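Lernau Hand-Held Gripper Pair: Planning and Buying Guide
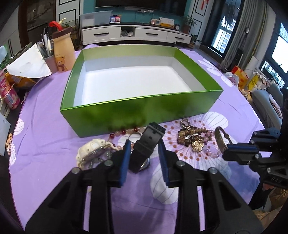

Blue finger pads on either side of a black wristwatch, with beads and bangles to sort nearby.

If you have been going back and forth about whether your group is ready for a pair of Lernau grippers, pull up a chair, we are always happy to talk it through. Most people who write to us already know the kind of work they want to record (tidying jewelry into a box is a favorite at the moment, and a lovely test of small, slippery, awkward things!) and what they really need help with is the budget.

What comes in the set
2 hand-held grippers, left and right
6 spare finger pads, blue
1 screwdriver and a bag of spare screws
Printed setup guide

Price: $900 per set, shipping included within the lower 48 states.

Please do put a little money aside for pads. They are the part that wears, and watch buckles and metal bangles are harder on them than cloth or cardboard. A replacement pack is $34 and fits both hands. Teams who record every day usually order two packs with their first set, and I think that is sensible, though if you only plan on a few afternoons a month the spares in the case should see you through a good long while.

Think about your tabletop things too. Customers tend to forget these when they fill out the purchase request, and then somebody ends up raiding a dresser drawer at home. Beaded bracelets, a chain or two, a watch with a rubber strap, and an open box big enough to reach into with both grippers will keep you busy, and thrift stores are a wonderful place to look.

Already own the older Prila set? The new pads will fit, but the arms will not, so please don't order arms separately before checking with us.

Lead time
Sets ship from our Birkett warehouse in two weeks. Orders for October delivery fill up early, as a lot of schools buy then.

Quotes and purchase orders
Write to Remo Gruber at the Vavton sales desk and tell him what you'd like to pick up, how many people will be recording, and when your budget closes. He answers everything himself, so give him a day or so.

Prices last updated 3/8/20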